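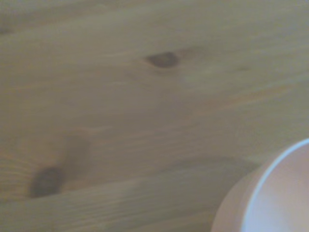 The key turner needs a base plate under the lever. Drill it for 8 mm bolts, and keep the holes out of dark knots like these two.

> Would a Grilon strap hold the lever for a weak grip? 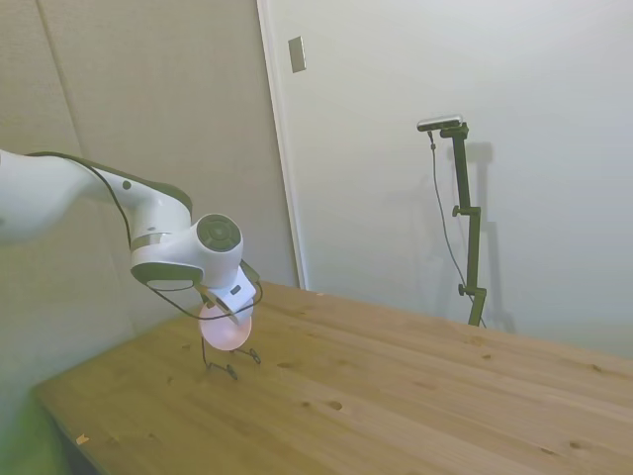
Does the strap need glue? A single rivet is enough.

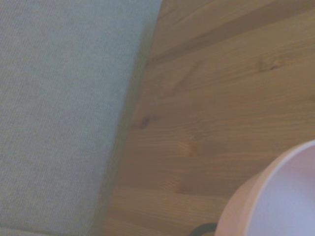
*Photo: Homberg list archive*

Pad the lever if the palm is sensitive. The Sido version is 59 mm longer and turns more easily.
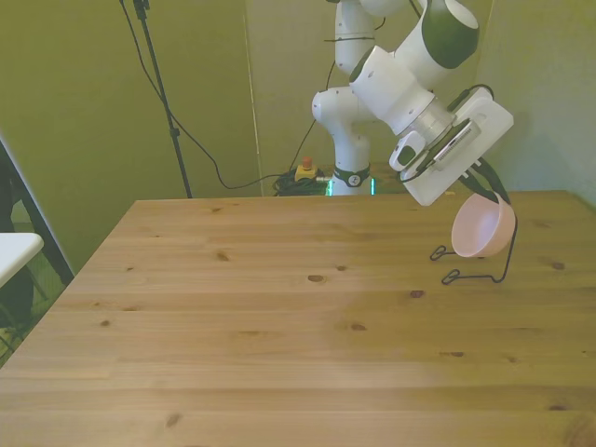 ## Stiff locks

Oil the lock before fitting a longer lever.

Nic Giolla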